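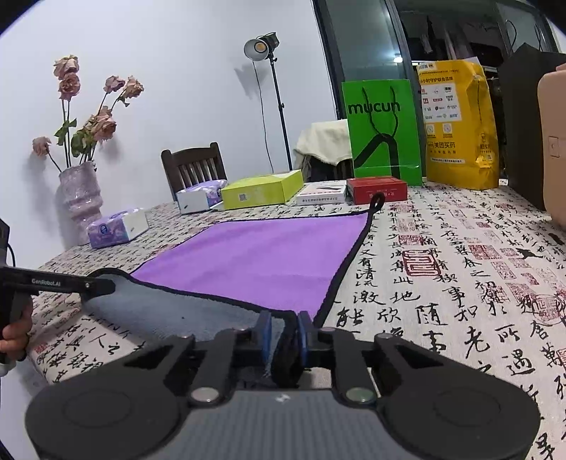
3.2 Household linen and drying habits

Households in Nernthorpe were asked how they stored and dried cloths used at table. Of the 80 households approached in July, 60 returned a complete diary, giving 444 entries over 14 days. Microfibre towels, such as the purple one in Figure 2, were recorded separately from cotton.

Entries were coded by Yuan and checked by Luo. Where a diary gave no fabric – most often for older cloths – the entry was kept in the totals but left out of the comparison by fabric. Tablecloths were treated as a separate class and are discussed in Section 3.4.

Figure 2. Microfibre towel with grey border, on a printed tablecloth.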